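Reading time: 1 minute

We are Gruravell, a small guesthouse, and we look for a person to help with beds and linen from March. The work is 20 hours in the week, with Friday always included, and it begins at 9 in the morning.

You will change the beds, fold the covers and put the clean linen back on the shelves. Some of our fabrics are thin and crease easily, so we ask for patient hands. 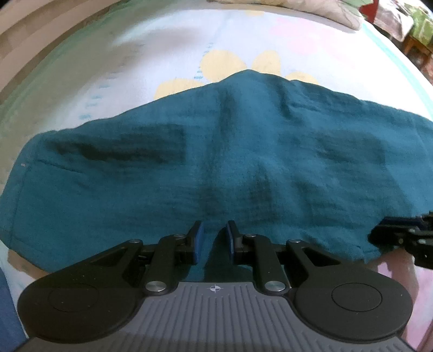
Vovis Zacharias

A teal-blue cloth over a flowered sheet is a usual sight in this work. Experience is welcome but not necessary — we will show you how we fold. Please write a few lines about yourself and say when you can start. We answer every letter.

Contact: Gruravell Guesthouse, 10 Plistness Road | © Gruravell | Back to top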